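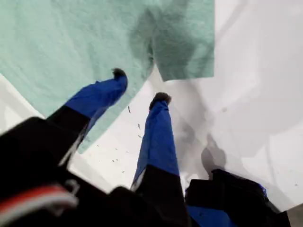

Spent most of today on the handover file for the Fultwood shop, which has to be with the buyer's solicitor before the lease can be moved across. The seller's list of fixtures and ours still don't agree, so I started again from the shop floor with a clipboard. Fittings first, then machines, then stock. The apron and counter cloth colour also needs writing down properly, as the franchise manual only says "blue". I've put "bright royal blue" and noted that the shade goes a good deal deeper wherever the cloth folds. That matters for us because the old sample card was matched flat on a table, and the aprons never hang flat on anyone.

Posted 2019-03-08 by the Sernton workshop

We use cookies to remember your settings and see which pages are read. Accept / Manage settings

Fixtures

Counter, till stand, both fitting cubicles and the shelving behind the counter are all included in the price. The illuminated sign is not. It belongs to Wikmont under the franchise agreement and goes with the territory. The seller had it down as his. I have crossed it out on both copies and initialled the change.

The steam boiler in the back is a grey area. It was bought by the seller but fitted by the landlord's contractor, and the lease says anything plumbed in stays with the building. Asked the agent for the original invoice. No reply when I left.

Machines

Ran each one on scrap cotton, then on two layers of denim. The straight stitch machines are fine. The overlocker skips on denim at full speed but settles if you slow it down, so I think that's a needle and not the timing. New needle fitted, will try again tomorrow. The blind hemmer wants a service before anyone charges a customer for its work. Last service sticker is from December and the box for the engineer's initials is blank, so I'm treating it as not done.

The press table leaks from the left-hand fitting. Tightened it a quarter turn and left a tray under it.

Stock

Zips were the worst of it. The seller's sheet says 1,047 and my count came to 914. Part of the gap is the bin of invisible zips that went back to the supplier and was never taken off the sheet, but that doesn't cover all of it. I've used my figure in the file and put his beside it in pencil. At trade price the difference is small, and I would rather have it written down than argued over on completion day.

Thread is valued by the cone, opened cones at half. Buttons by weight. Anything unlabelled I've valued at nothing.

There are more than 500 garment bags in the stockroom with the old logo on. Wikmont won't let a new owner use them past the first month, so they go in at nil as well. Check whether Odoi would take them for their pickup counter, they were asking for plain bags last year and may not mind a sticker over the logo.

Training

The buyer gets 7 days with us here at Sernton before opening. The agreement doesn't say who pays for travel. Past practice is that they pay travel and we give them lunch. I'd like that in the letter this time – the last one turned into a long string of emails.

Order for the training: till and tickets, then hems, then zips, then pricing. We used to leave pricing until the last afternoon and people went home having barely touched it. Move it to the morning.

Still to do

Boiler invoice from the agent.
Retest overlocker with new needle.
Book the blind hemmer in, seller to pay, confirm in writing.
Ask head office for a proper thread number to go with the blue.
Keys. There are meant to be three sets and I was handed two. The back door set is the missing one. If it doesn't turn up, the lock gets changed before the handover and the cost comes off the deposit.

Comments (3)

On the boiler: we had the same at our place when we bought in. The lease won in the end. Get the landlord to say in writing who services it, otherwise you will be doing it.

Check the foot pressure on that overlocker as well as the needle. Ours did exactly this on denim and a new needle made no difference.

Would take the old bags off your hands for the charity shop if Odoi doesn't want them. Can collect.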